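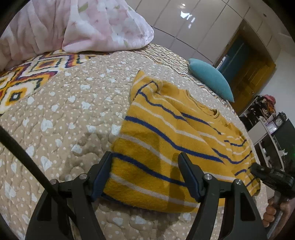
February 2025

Spent the day on the segmentation model for the Gelon planner. The trouble is stripes. Where a sleeve lies against the body, the network reads both as one piece of cloth, and the planner then picks a grasp point in the middle of the chest. I relabelled 325 masks by hand, sleeves kept separate, and started a new training run on the Undden machine. It crashed after 4 epochs with a memory error. Halved the batch size and started again.

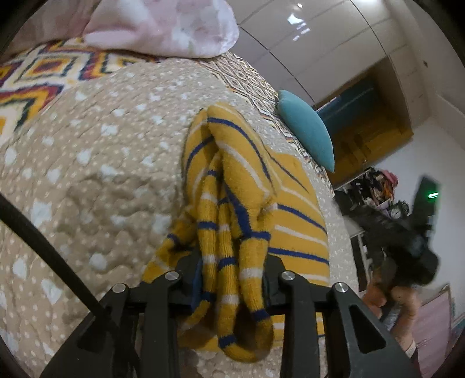
Can the planner use the same grasp rule for a bundled item as for a flat one? For now it can't, as the rule looks for a long free edge and a bundle hardly has one.

I wrote a fallback that takes the highest fold instead. It adds 400 milliseconds per plan, too slow, but I'll leave it in until May.
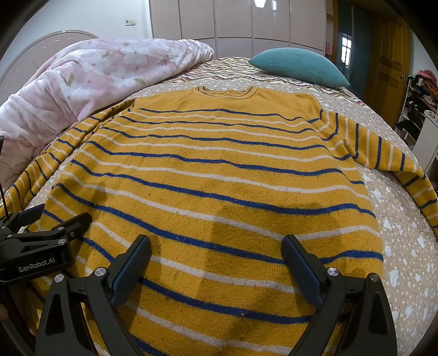 The Mukent viewer also needs fixing. It draws the left and right tracks with their timestamps swapped, so I wasted an hour on a fault in the controller that wasn't there. Patch tomorrow, then back to the sleeve labels.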